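指のあいだ

朝の記録は、いつも白い布から始まる。
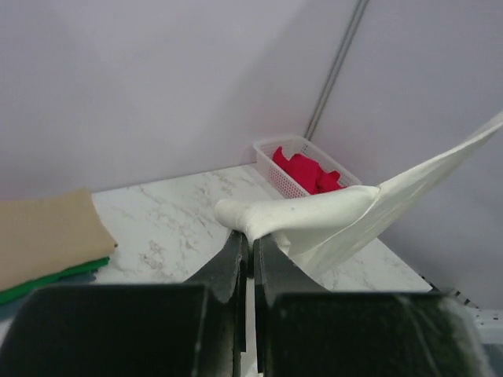 握力の数字なんか信じるな、と最初に返してきたのはド・ユン・ジンだった。私が停止報告を社内の掲示に上げて、まだ二分も経っていなかった。

信じるなと言われても、こちらにはその数字しかない。ヨルクブリッジの検証室で、私の仕事は、布をたたむ機械が「できた」と言ったときに本当にできたのかを確かめることだ。機械の名前はエーゼルという。ドイツ語でロバのことだと営業の資料に書いてある。頑固だが働き者、という意味をこめたらしい。私に言わせれば、頑固なほうしか見たことがない。

故障の中身は単純だった。水曜日の午後、エーゼルは布をつかみ、持ち上げ、指を開いた。正確には、開いたと記録した。デタリックスの監視画面には「解放完了」の緑の印が出て、次の動作に移る許可が下りた。ところが指は閉じたままだった。腕は布をくわえたまま籠のほうへ振れ、籠を倒し、そのまま壁の手前まで行って、ようやく過負荷で止まった。

けが人はいない。報告書の一行目に、私はそう書いた。書きながら、嫌な一行目だと思った。けが人がいなかったのは、その時刻に私が給湯室で湯が沸くのを待っていたからだ。五分早ければ、私は籠の向きを直すために手を入れていた。緑の印が出ていれば手を入れてよい、と手順書にあるからだ。

その手順書は私が書いた。

「布は柔らかいから、って言っただろ、おまえ」とジンは電話をかけてきて言った。掲示板に書くだけでは足りなかったらしい。

「言いました」

「柔らかいのは布だけだ。腕は柔らかくない」

わかっている、と言いかけてやめた。わかっていたら、あの手順書にはならなかった。

翌日の会議には、指の部品を納めているファンの人間が二人来た。若いほうがずっと画面を見ていて、年上のほうがずっと喋った。指の開閉を見る検出器には、閉じた側と開いた側のしきい値がある。薄い布を挟んだときは閉じた側の読みが揺れるので、八月の更新で平均を取るようにした。その結果、ごくまれに、古い「開」の値が残ることがある。

「ごくまれに、というのは」と私は訊いた。

「社内の試験では、200回で一度も出ていません」

「うちでは79回目に出ました」

年上のほうは、ええ、と言って手帳に何か書いた。何を書いたのかは見えなかった。

「その200回は、何をつかませたんですか」

若いほうが初めて顔を上げた。「規格の試験片です」

「布ですか」

「樹脂の板です」

課長が咳払いをした。それから話は、次の更新がいつ出るかに移った。更新が出れば直る、という前提で全員が喋っていた。前回の更新も直すために出たものだったことを、私は言った。議事録には「現場より慎重な意見あり」と残った。

会議のあと、検証室に戻って記録を見直した。停止した回だけを見ればいいと言われていたが、それより前の回も開いた。指の影になるところが多くて、手首のカメラというのは見たいものほど見えにくい。白い布の丸まったところが指先に挟まれている。奥の白い籠には赤い布が入っている。どの静止画も落ち着いたもので、そこから何が起きるかは一枚も教えてくれない。

私は静止画を閉じて、数字の表だけを並べた。指を動かすモーターの電流と、検出器の「開」の印と、時刻。正しく開いたときは、電流が一度跳ねてから印が来る。そのはずだった。

17行、跳ねのないところに印が来ていた。

しばらく、どういう意味か考えた。跳ねがないのに開いたと言っている。つまり機械は、指を動かす前から開いたと言っていた。そのあとで電流が跳ね、遅れて本当に開いている。どの回も、遅れが短すぎて誰も気づかなかった。緑の印と実際の指が、たまたま追いついていただけだ。

79回目は追いつかなかった。

ジンに表を送ると、今度は返事が来るまでに二十分かかった。

「まれじゃないな」

「まれじゃないです」

「ファンには」

「まだ送ってません」

「送る前に課長に見せろ。いや、同時に送れ。順番に見せると途中で減る」

何が減るのかとは訊かなかった。前に一度、私の表は途中で減ったことがある。12ページあったものが、上に届いたときには半ページの所見になっていた。

私は両方に同時に送り、手順書を開いた。「緑の印を確認後、作業域に手を入れてよい」という行を消した。代わりに「主電源を切り、錠をかけ、鍵を持った本人だけが手を入れる」と書いた。一回ごとに20秒は余計にかかる。一日の回数に掛けてみて、課長が何と言うかもだいたい見当がついた。

見当は当たった。夕方、課長が机まで来て、更新が入るまでの暫定ということでいいか、と訊いた。

「暫定じゃないです」

「でもファンが直すんだろう」

「直したと言ってきたら、何で確かめるんですか。緑の印ですか」

課長は少し黙って、生産のほうと相談する、と言って戻っていった。断られたわけではなかったが、通ったわけでもない。私は新しい手順書を印刷して、検証室の扉の内側に貼った。承認欄は空のままだ。

帰る前にファンから返信が来た。調査に感謝する、ご指摘の件は次回の更新で対応を検討する、なお現行版でも通常の使用において安全性に問題はないと考えている。通常の使用、というところを二度読んだ。人が手を入れるのは通常に入るのか、と書いて返した。

それから検証室へ行き、主電源の錠をもう一度引っぱってみた。かかっていた。操作盤では、エーゼルの表示が待機中になっている。待機中という字も、やはり緑色だった。鍵は上着の内ポケットに入れて、家まで持って帰った。

翌朝、いちばんに電話をかけてきたのは生産の係長で、鍵はどこだ、と怒っていた。私が持っています、いま駅です、と答えた。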